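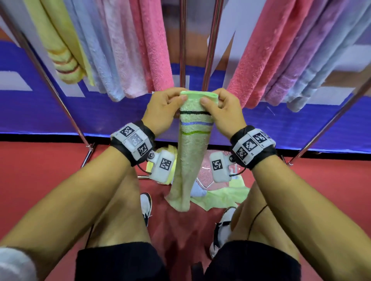

The green towel, stripes uppermost.

Jan 21, 2018

Four hours of film this afternoon and my eyes feel like they've been breaded. Siu-fong Wan has decided that our under-16s will run the ball more in the spring, and as I once admitted in a car park that I used to play guard, I am now the offensive line coach. There was no interview.

So I watched last June's camp games on the laptop, all of them shot from the top of the stand by somebody's dad, who follows the ball. Of course he follows the ball. He has a son at receiver. My five lads appear for two seconds at the start of every play, stand up far too straight, and leave the picture for good. What I know about our left tackle's footwork I have had to work out from the noises.

He is a good size, at least. He weighed in at camp as the heaviest on the squad and has told everyone he can leg press 400 pounds, which may be so, but no defensive end has yet offered to lie on top of him and be pressed. What he does is lunge. Head down, bottom up, arms out as if he's dropped a contact lens, and the end steps round him and says hello to the quarterback. When he keeps his feet under him he moves people about like wardrobes. I saw it twice today. I rewound both.

Centre is fine. Right guard is fine if the play goes right. Left guard pulls beautifully and has never once hit the correct man, though he hits the wrong one with real conviction. I wrote "LOOK UP" next to his name and underlined it, then found I'd written the same thing in the notes from June.

Siu-fong rang at teatime wanting to talk about the sled. The club can have a new one for about 2000 pounds, delivered, or we can carry on with the old one, whose left pad is held on with a bicycle lock. I said new. She said she'd been hoping I'd say old. We agreed to think about it, so it's old.

She also wants one run play we can call in any weather and get three yards from. I said inside zone. She said everybody says inside zone. I said there might be something in that, and she went quiet and then asked if I'd be at training on Tuesday, as though I might have resigned in the meantime.

Knee bad on the stairs again. Tried showing myself the proper drive step in the kitchen, low hips, short first step, and caught the oven door with my hip. It held its ground very well. Better pad level than any of ours.

Must ring the left tackle's mum about boots. He's outgrown the last pair and they don't do his size in town.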